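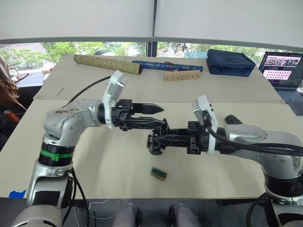

Figure 2. Both arms at the center meeting position, gripper cameras fitted.

Posted October 16, 2023 by Hanne Mogensen
Search this guide Enter keyword Go

4. Setting the meeting position

The Tallau bench build uses two arms on one tabletop. Before any two-arm program is run, both controllers must agree on where the center of the table is. The procedure in this section sets that point by bringing the grippers together at low speed. Complete Section 3 (base mounting and single-arm homing) first.

4.1 Before you start

Check that both bases are clamped and do not shift when pushed by hand. Check that the emergency stop cuts power to both arms. If it stops only one, go back to the wiring table in Section 2.

CAUTION: Keep hands out of the area between the grippers whenever the drives are on. The joints can pinch at any speed.

The two grippers are not the same type. The left arm carries the tapered two-finger gripper. The right arm carries the printed lattice gripper with the small round tip. Tool length must be entered separately for each. Do not copy the value from one controller to the other.

4.2 Cable routing

1. Turn off the drives.
2. Plug the camera cable into the module on top of each gripper.
3. On the left arm, loop the cable back over the elbow housing. Leave enough slack for the wrist to turn through its full range.
4. On the right arm, run the heavy cable along the upper housing and let it drop past the side of the table.
5. Move each joint by hand to both ends of its travel. The cable must not pull tight or catch on a joint.

Note: Scuffs on the elbow housings do not affect operation. Replace a housing if a screw hole is cracked.

4.3 Bringing the grippers together

1. Turn on the drives and open the Golavthorpe control program on the laptop.
2. Set the speed limit for both arms to 2 percent.
3. Close the fingers of the left gripper fully so that the tips meet.
4. Jog the left arm until the closed tips are over the center of the table. Stop.
5. Jog the right arm toward the left until its tip is close to the left fingers. Stop before they touch.
6. Adjust the height of the right arm until both tips are level.
7. Select Store Pair. The program writes the position to slot 1116 on both controllers.

If the program reports error 182, the two stored heights do not agree. Repeat steps 4 through 7. If the error returns, measure the tool length of the right gripper again.

CAUTION: Do not use the home command from the meeting position. Back the right arm away first, then the left.

4.4 Checking the result

1. Back both arms away from the center.
2. Select Recall Pair and keep one hand on the emergency stop.
3. Compare the tips with the stored position. If either arm is off, clear the slot and repeat 4.3.

Repeat the check after moving the table, changing a gripper or loosening a camera mount. On the first Tallau build the stored position held from January until a base clamp was replaced.

Note: Builds using the older Szalai controller do not have Store Pair. Enter the joint values by hand on each side and save them under the same slot number.

Continue to Section 5, Camera alignment.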